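Acta de la reunión sobre normas de recogida en domicilios
Proyecto Darko, 5 de enero de 2021

Asistentes: Yesenia Huamán (preside), Rodrigo Arroyo, Katherine Marulanda, Jianhua Hou.
Excusa su asistencia: Keerthana Pai.

1. Acta anterior
Se aprueba sin cambios.

2. Norma de doblado de ropa
Katherine Marulanda presenta el borrador. Quedan acordados estos puntos:
- La prenda se extiende sobre la cama antes de iniciar la toma.
- Las prendas ya dobladas permanecen a un lado y no se tocan durante la toma.
- La etiqueta de cada pinza debe estar limpia y legible.
- Mascarilla obligatoria para quien opere en una vivienda.
- Máximo de 40 minutos seguidos por operador, con 5 de descanso.

Rodrigo Arroyo pide que la norma distinga entre tejidos gruesos y finos. Se deja para la segunda versión.
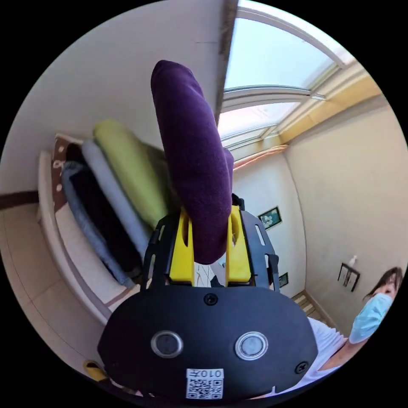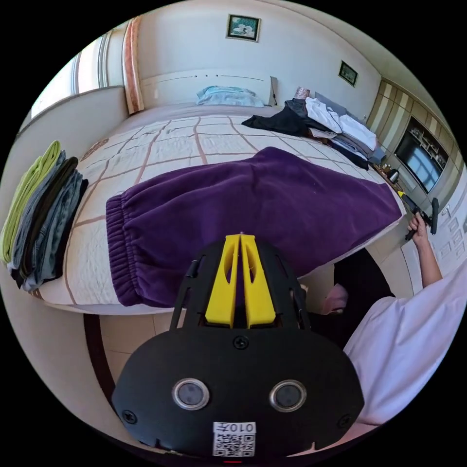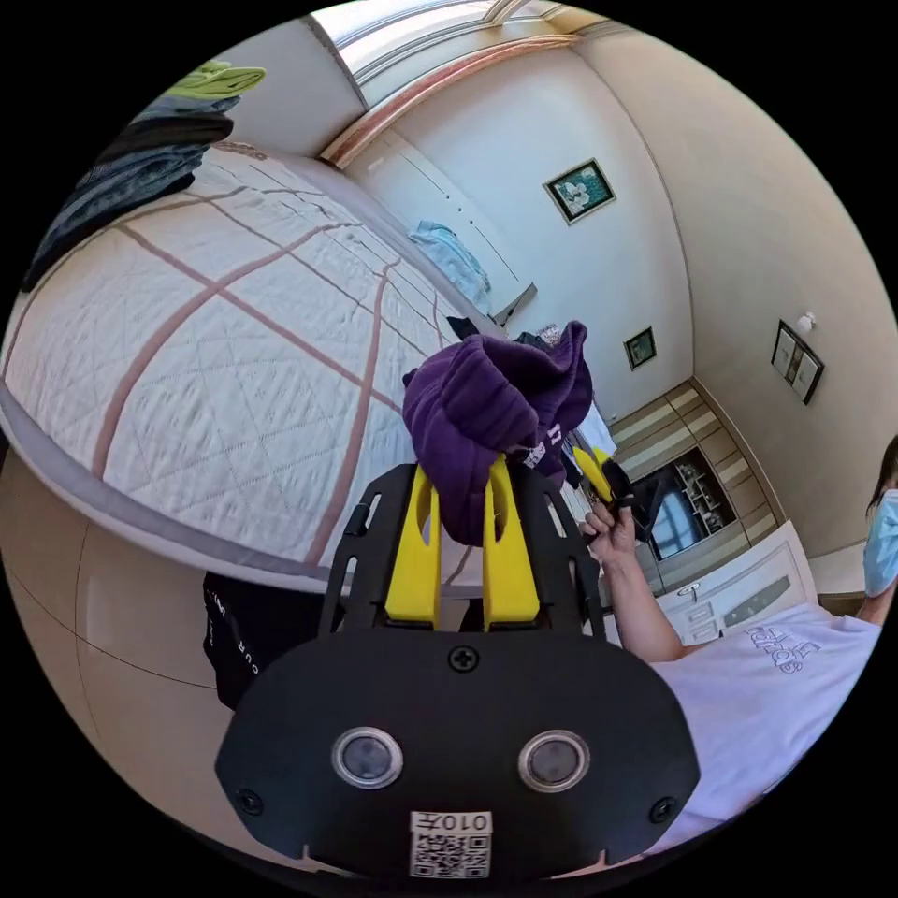 Trabajo con la prenda morada en una vivienda, con la pila de ropa doblada a la izquierda.

3. Privacidad
Jianhua Hou recuerda que los cuadros, las pantallas y los objetos personales de la casa pueden quedar grabados. Se acuerda pedir autorización por escrito al residente y revisar la habitación con él antes de empezar. Las fotografías familiares se retiran o se cubren. Katherine Marulanda preparará el modelo de autorización.

4. Revisión de las tomas
Imalari devolvió 17 tomas por falta de ficha. A partir de ahora no se envía ninguna sin ficha completa. Rodrigo Arroyo propone revisar todo el lote de 2000; no hay acuerdo y el punto queda pendiente hasta hablar con Keerthana Pai.

5. Ruegos y preguntas
Jianhua Hou solicita tornillos de repuesto para las pinzas. Yesenia Huamán hará el pedido.

La norma se revisará en agosto.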